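2020-02-05

Costume bench, Clutivetti suit

Chest plate: second coat of filler sanded back to 338 grit equivalent on the Howlader pads. Left pec still has a low spot near the collar. Leave it until the red goes on and see if it shows.

Shoulder bells rub the neck ring when the arms go up. Took 6 mm off the inside edge of both. Better, not great.
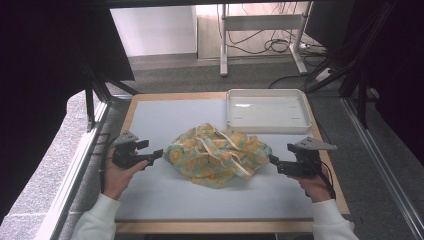
Helmet

Faceplate hinge sticks at half open. Deirdre Ó Riain thinks the magnets are too strong for the servo and I agree. Ordered weaker ones from Dorkell, due before March.

Eye lenses are the Nivisura film, two layers. One layer lets the LEDs glare. 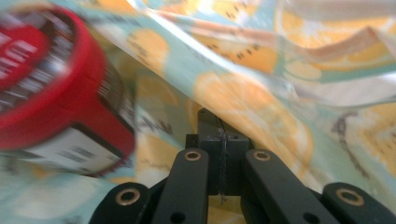
Tried the helmet with the fan running and the lenses stayed clear while I walked the hall and back. Battery drops fast with fan and lights together, so wire them to separate switches.

Still to do: gold on the thighs, strap for left boot, ask Deirdre for the glove pattern.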